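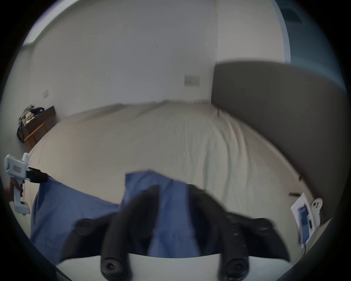
Cream duvet on a bed with a grey padded headboard.

Keeping Bedding Fresh Through the Summer
Posted 2018-08-04 by Demetrius Ostrowski

Most bedding wears out in the wash, not on the bed. Hot water, too much detergent and a long spin in an overloaded drum do more harm than years of sleeping. These are the habits I have settled on.

Wash sheets once a week in warm weather and every two weeks in winter. Read the care tag first. Cotton takes warm water well, and linen does better a little cooler. Measure the detergent. If sheets come out stiff or the rinse water is cloudy, use half as much next time. Leave out fabric softener, as it coats the fibers and makes towels and sheets less absorbent.

Fitted sheets tend to ball up and trap the smaller pieces inside. Stop the dryer after 20 minutes, pull everything apart, shake it and start again. It takes a minute and the load dries evenly.

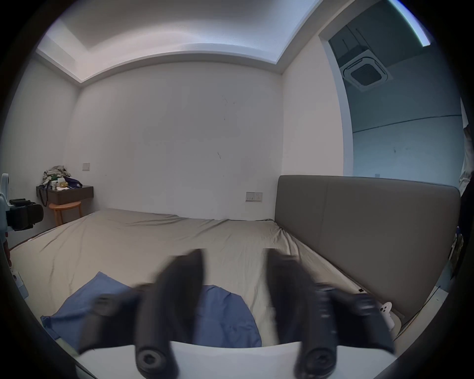 Pillowcases pick up hair products and skin oil, so change them twice as often as the sheets. For yellow marks, rub in a little dish soap, wait half an hour and wash as usual. Check the stain before the dryer goes on – heat will set whatever is left. Chlorine bleach can turn old oil stains darker, so I keep it away from bedding.

Blood and sweat both call for cold water. Soak overnight if the mark is old.

Folding
Fold cotton while it still has a trace of warmth from the dryer and it will need little or no ironing. A bed makes a better folding surface than most tables. Smooth each piece from the middle outward, match the corners, then fold in thirds.

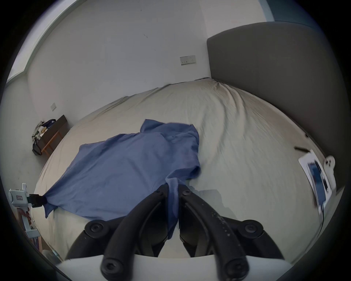

Blue cloth laid out across the bed.

Store each set inside one of its own pillowcases. The whole bundle comes off the shelf at once, and you will not be hunting for the matching top sheet at bedtime. Skip plastic bins for long storage. Cotton needs air, and a closed bin in a warm closet can leave a musty smell that takes two washes to clear.

Duvets and mattresses
A duvet with a cover needs washing only once or twice a year. I do mine in May. A queen size is too big for most home machines, so use a front loader at the laundromat and add two clean tennis balls to the dryer. Check for damp clumps before you put it away, and give it another cycle if you find any. 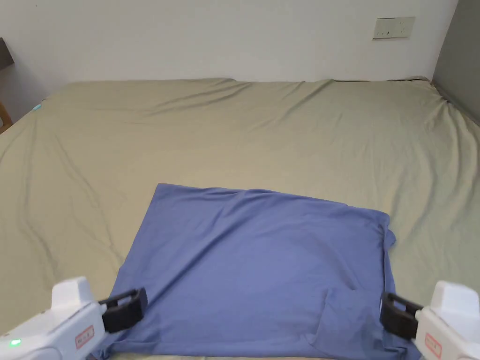 Vacuum the mattress when you change the season's bedding, using the upholstery tool and going slowly along the seams. Baking soda helps with odors. Sift it on, leave it for over 54 minutes and vacuum it up. Turn the mattress head to foot at the same time, and let it air for the afternoon before the sheets go back on.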